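**Module 3, handout: Heating food in the microwave oven**
Household skills for shared kitchens, Tosley building

Please read this before the practical hour in September. Bring the handout with you, as we will write on it.

**1. Why we teach such a simple thing**

Many participants tell me that they already know how to use a microwave. This is true for most of them. But in the shared kitchen at Gravberg, where I taught before, 83 people used the same oven, and the most common complaint was dry bread and soup on the ceiling of the oven. Both can be avoided with small habits.

**2. The plate and the turntable**

The waves do not reach every place in the oven equally. Therefore the food must move, and the turntable does this work for us. Put the plate in the middle and check that it can turn a full circle without touching the walls. A plate that is too large will stop and make a knocking noise.

Use a plate without metal decoration. A gold line on the edge of an old plate is also metal. If you are not sure, take another plate.

**3. The door**

In our kitchen the oven stands on the white countertop and the door opens to the left. Open it completely before you bring the plate near. With a half-open door the hand has little room, and the plate is easily tilted. Keep the space in front of the oven free, so that you have a place to put down something hot.

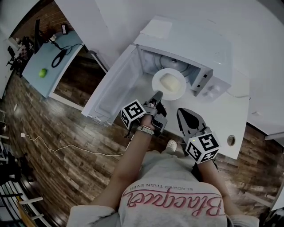
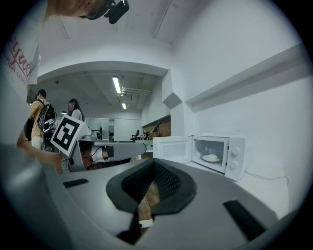
The microwave with its door open to the left.

Merja Koivisto has written to me about this section that she would wait a moment before taking bread out. In her experience a bun straight from the oven is much hotter inside than the crust lets you believe, and she has burned her tongue more than once. I agree with her and I have added the waiting time to section 4.

**4. Bread and buns**

Bread has little water, and what it has leaves quickly. One plain bun needs a short time only. Begin with 29 seconds if you like exact numbers, otherwise with a little under half a minute. Then:

- let it stand on the plate with the door open while you count slowly to twenty
- press it lightly with a clean finger
- if the middle is still cold, give it ten seconds more, but not a whole minute

A bun which was heated too long is soft at first and becomes hard like wood when it cools. It can not be repaired. A slightly damp paper towel over the bun helps, especially if the bread is from yesterday.

**5. The two knobs**

On an oven with two knobs, one is usually for the power and the other for the time. Read the marks before you turn anything. For a very short time, turn the time knob past the mark you need and then back, as many of these knobs are not exact at the beginning of the scale.

**6. Afterwards**

Wipe the turntable when it has cooled. Close the door.

*Homework:* heat the same kind of bun at two different power levels and write down the time and how it feels after three minutes. We compare the results in Grondthorpe room.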